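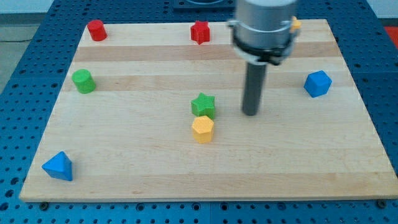

I sat down to write about the blue table and ended up writing about toy blocks, so consider yourself warned.

The table came first. I wanted a work surface I could bolt things to, and my cousin Bo-ram Sun wanted the back seat of her car back, where a perforated table had been riding around Tivbridge for most of a year. It's blue, very blue, with rows of round holes all over the top. These holes are wonderful for clamps. They are less wonderful for screws, pencil leads, earring backs and the small washers that came with my desk lamp, all of which have gone through and now live on the floor with the dust.

So I put a board on it. Pale wood, striped light and slightly less light, the sort of thing you'd serve cheese on if you were the sort of person who had people over. It leaves a margin of blue all the way around, which looks deliberate, and I have been accepting compliments on that basis.

Then the blocks. My nephew visits in November, and I have been told by his mother that he is "into shapes." I remember being into shapes. I had a tin of them at his age, and the one I wanted was always the star, and my brother always had the star. I am 41 and I brought this up at dinner last month. It did not go over well.

This time there are two stars, a red one and a green one, so we can all behave like adults. There's a red cylinder and a green cylinder, for people who like their fun dependable. The yellow hexagon is my favorite to hold, a good solid lump with a flat top. The blue cube is a cube. The blue triangular one is the shape you least want to meet with a bare foot, and I say this with fresh authority.

I meant to sort them. By color, I decided, and got as far as the reds before it occurred to me that the yellows would be standing there off to one side like kids waiting for a late bus. By shape, then, except that I couldn't decide where the hexagon belonged. After a while I shoved it up next to the green star so it would have company and went to make coffee. Sumo, who is a cat and has no interest in geometry, slept through the whole thing on a pile of clean towels.

What I still don't have is anywhere to keep them. The Grastska bin I bought for the purpose is the exact depth of the shelf plus one finger, so it sticks out and catches my hip every time I go by. Bo-ram says to use a drawstring bag. She may be right -- she was right about the table -- but I'd like to try the bin on the lower shelf first, once I've moved the paint.

If anyone wants the washers, bring a flashlight and a magnet. I'll hold the door.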